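The Second Fridge Is a Bad Deal

Every time I visit someone in Vallavdale I get shown the second fridge. It lives in the garage, and it was a bargain, and it means they only have to shop once every couple of weeks. I don't buy it.

My own cost me $145 secondhand. The savings were supposed to come from buying in bulk at the big store in Dridthorpe, 16 miles away. What I got was four bags of salad turning to soup behind the soda. I threw out more food that November than in the whole summer before it.

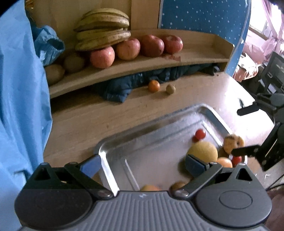 Yellow fruit and a metal tray on a desk.

The people who sell bulk food will tell you the price per pound. They are less eager to talk about the price per pound eaten. A cheap sack of onions is cheap only if you like onions a great deal, and I suspect most of us like them about as much as we did before.

Then there is the power bill, which somehow never makes it into the bragging. Nor does the gas to Dridthorpe.

I'm told a big family is different. Maybe. I would want to see their trash first. Mine is unplugged now, and I walk to the corner store when I run out of milk.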